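February, late evening

Spent most of the day on the rules sheet again. The old one had grown to 19 points and I could not have recited half of them. If I can't, then the people collecting for us at home certainly can't. I cut it, printed it, and taped it inside the lid of the equipment case.

The count stands at 2,044 episodes submitted since we started the Heltorero set. Of those, 1,230 passed review the first time. I wrote both numbers at the top of the sheet so I'd have to look at them. Most of the rejects came down to the same few faults. The jaws start moving before the recording does. The operator lets go of the object and stops recording in the same instant, so there is no clean release. Or someone fixes a bad grasp by nudging the thing with a knuckle, and the reviewer has to throw the whole episode out.

The knuckle rule is the one I get the most complaints about. I understand why. You've squeezed the grip, the object has slid, and your own fingers are right there on the handle. But the policy that learns from this won't have fingers to reach in with. If the grasp fails, let it fail, open, back off, and go again. A recovery done with the jaws is worth keeping, and I changed the wording today to say so. The old version said to discard any episode with a missed grasp, which was wrong and cost us good material.

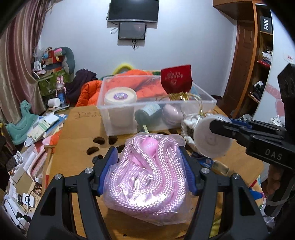
The other argument is over tidying. The Brivix guidelines we started from ask for a cleared surface and a plain background, and for their bench work that may be right. I struck it out for the home recordings. A house has things in it. If every episode shows one object on a bare table, we'll end up with something that works on a bare table. So the rule now reads: leave the room as it is, but remove anything with a name, an address or an account number on it, and anything a person in the house would not want seen. Check the papers and the screens. That goes before the first episode of a session, and it gets initialed.

Soft packaging needed its own paragraph. Take it by a fold with something solid behind it, and don't drag it across the table by a loose corner. Close slowly enough that the camera sees the film give. When both grippers are in use, each one finishes its own hold before the other starts to travel. I went back and forth on that last one — it makes the motion stiffer than a person would do it — and left it in for now. Will look at it again in March.

Jovon sent over their draft on calibration this afternoon. It wants a check every time the gripper is picked up, which is too often. Ours says at the start of a session, after any drop, and after changing the finger pads. I'm keeping ours. I did take their line about wiping the lens, having forgotten to write one, and I took their wording on pinch points almost as it stood. Hair tied back, no loose sleeves, no children handling the grippers.

Still open: what to do about breaks. My wrist was sore again by four o'clock and I noticed my closes were getting sloppy well before that. Mohamedi's sheet has a rest every 2 hours. I think that is too long with a squeeze handle. I put down a shorter interval in pencil and will try it on myself this week before it goes to anyone else.

Need more tape. Printer is low on black.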